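Refinishing a scratched tabletop with hardwax oil, part 2: cure times and sheen

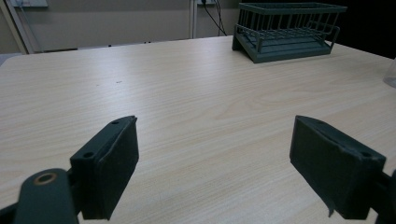
In the first part I got as far as stripping the old finish and left the grit sequence for later. I stopped at 120 on the machine, then went over everything by hand with the grain. Going finer than that depends on the product. Hardwax oil needs some tooth in the wood, and a surface polished to 300 or above takes up less oil and comes out lighter and patchier. I tried it both ways on offcuts before committing.

The oil I settled on is Medeo, the clear matte version. I also had most of a can of Grallo left over from a shelf. The two behave differently enough that the instructions on one can should not be used for the other. Medeo is thick and has to be spread very thin. Grallo is runnier and forgives a heavy hand, but on my samples it turned the wood noticeably more yellow.

Test boards

I cut 16 small boards from the same stock and numbered them on the back in pencil. Half were sanded to 120 and half to 300. Within each half I varied the number of coats and the wait before wiping off the excess. After curing, each board got a drop of coffee, a drop of vinegar and a drop of plain water under an upturned glass, left overnight.

The results were less dramatic than I had hoped. Water left no mark on any board with two coats. Coffee left a faint ring on every single-coat board and on one two-coat board that I had wiped too early. Vinegar dulled the sheen on all of the Grallo boards regardless of preparation. The boards sanded to 300 looked better on the first day and worse after the coffee.

Wipe time

The can says to wipe after 20 minutes. My garage in August is hot, and at 20 minutes the oil had already started to drag under the cloth. Ten was better. If the cloth grabs, you have waited too long, and the fix is to put down a little fresh oil, let it soften the layer underneath for a minute, and wipe again. Do not try to buff it out dry. I did, and board 11 still has a shiny smear across one corner.

Work in sections you can reach without leaning on what you have just done. I did the underside first, which gave me a full practice run on a face no one will look at and also evened out the moisture exchange between the two sides. A top finished on one face only can cup over a dry winter. Mine is thin enough that I was not going to risk it.

Dry versus cured

These two get mixed up constantly. Dry means you can touch it and set something light on it, which for me was the next morning. Cured means the oil has finished hardening and will resist a spill, and that takes a couple of weeks or more. I used the table early, with a cloth over it, and the weave of the cloth printed itself faintly into one spot. It buffed out with a white pad.

Lợi Tôn, who has refinished more furniture than I have, wrote in after part 1 to ask why I hadn't used water-based poly. For a harder surface it is the better choice. My objection is repair. A scratch in poly means sanding back the whole panel to get an even sheen, while a scratch in hardwax oil can be sanded locally and recoated in the same afternoon. On a surface that gets written on and eaten off, I would take the easier repair.

Pads and rags

The Karaca pads I bought for the second coat shed fibers for the first few passes, so run them over scrap before they go near the table. Old cotton T-shirts did the wiping just as well. Oily rags can heat up and catch fire if they are left in a pile. Lay them flat outside on concrete until they are stiff, or soak them in water and put them in a metal can with a lid.

Notes on the sheen

I borrowed a gloss meter for one evening and took readings across the boards. The spread within a single board was larger than the difference between two and three coats, so I dropped the third coat from the plan. The reading went up a little after buffing and drifted back down over the next week.

Part 3 will cover the edges, which I rounded over slightly with a block and which drank far more oil than the top did. I still have to flatten one end where the sander tipped.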